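Flirside > Notebooks > Bench 2 > Cube set

We use cookies to remember your login. Accept / Settings

Thu 21 May – Chepkoech Muli

Back on the cube set for Fondance. Count is now 1074 episodes, and I binned 13 from yesterday's batch where I'd dithered over the approach (the policy copies dithering beautifully, so out they go!). Green cube only today, starting near the middle, with the mouse and its cord left on the table as clutter. Both arms are logged even when only one is doing the work – Trình wants matching lengths for left and right.

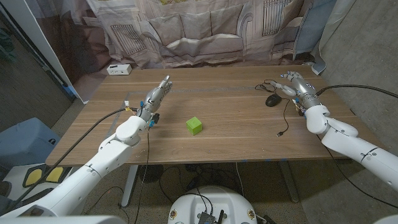
Wrist views

Spent almost 3 hours going through the wrist streams, far too long, but I do feel better about them. The wrist picture sits sideways compared with the head one, and I've left it that way in the raw files. Rotating happens in the loader, please don't do it twice! Fingers and tabletop are both in view, and so is plenty of the printed sofa, so I'm keen to try a run with the backdrop masked. 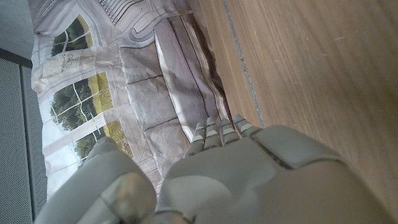
Ilaria Testa thinks masking is premature and would sooner have another hundred episodes with the cube starting further out, then compare the two. Fair enough. I'll do the far starts first and mask a copy afterwards.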